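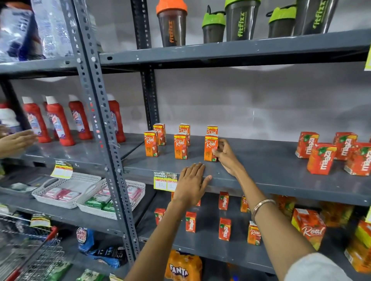

Notebook entry, July – head camera rig, unit 4, shelf-facing task
Entered by: Themba Khumalo

0910. Unit 4 was returned to service following replacement of the strap buckle and the camera tilt bracket. The bracket is the Ruvenex part. The previous one had worn at the detent and would not hold its angle when the wearer looked down.

Tilt was set to 17 degrees and the locking screw marked with paint pen. Both hands must remain in view while small cartons are being faced on a middle shelf. Wearers should not adjust the tilt themselves. Any drift past the paint mark is to be entered here.

Lens cleaned. Cable clip moved to the left side of the band – the right side catches on collars.

Battery at start 91 percent, at the end of the first run 53 percent. This is a steeper drop than unit 2 shows under the same settings. The pack is to be exchanged with the Marport spare and the run repeated before any fault is reported to Zustard.

Clock offset against the base station was checked and corrected. Recordings made before the correction are to be kept in a separate folder until they have been realigned.

Outstanding: second paint mark on the bracket, new foam for the brow pad, charger label. Boateng has been asked for two further buckles.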